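Automation at the Drillberg returns center

The Drillberg returns center is a sorting and inspection facility for returned consumer audio goods in Oddale. It is operated by Nnaji, a reverse logistics contractor, and handles headphones, portable speakers and small accessories sent back by retail customers. Robot arms were introduced at its inspection tables in April 2017. The facility is cited in regional labor studies for the changes that followed in job grading and shift structure.

Background

Before automation, each returned item was unpacked, examined, graded and repacked by one employee. Inspectors worked standing, with a target of 125 items per shift. Repeated lifting and turning of small goods led to a high rate of wrist and shoulder complaints, and staff turnover was greatest in the inspection section. A second Nnaji site in Anness used the same method until it closed.

System

The installation consists of 2 lines of inspection tables. Each table has one arm with a two-finger gripper and a small camera mounted near the wrist. An employee unpacks the item and places it on the table. The arm then picks it up, presents it to a fixed scanner and moves it to one of 3 outgoing trays: resale, repair or recycling. Items the software cannot grade are passed to a human inspector.

Headphones proved harder to handle than speakers. Folding joints and sliding headbands shift under load, so a grip that is secure at first contact may fail during lifting. Early programs approached every model by the ear cup. Later programs select a contact point according to the position in which the item lies, and the closing force is set separately for each product group.

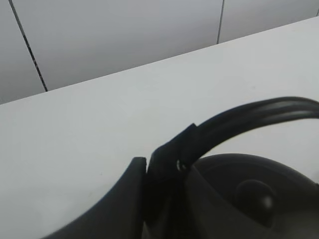
Grip settings are maintained by table operators, a grade created after the arms were installed. Operators review failed picks at the end of each shift and may change the approach angle or the closing force within fixed limits. Larger changes require approval from the process engineer.

Effects on staff

No inspectors were dismissed when the system was introduced, but vacant inspection posts were left unfilled and the section became smaller. Former inspectors were offered a training course leading to the operator grade, with a higher hourly rate. Those who did not take the course moved to unpacking, where pay remained unchanged and the pace of work is now set by the arms.

Halima Balogun, a labor researcher who interviewed employees at the site, found that operators reported less physical strain and more time spent at screens. Unpackers described their work as more repetitive than before. Her report recommended rotation between the two roles, which Nnaji adopted on the day shift only.

Output

The center processed 2770 items per day as of 20 Oct 2019. The share of items passed to human inspectors is highest for older headphone models and for goods returned without packaging.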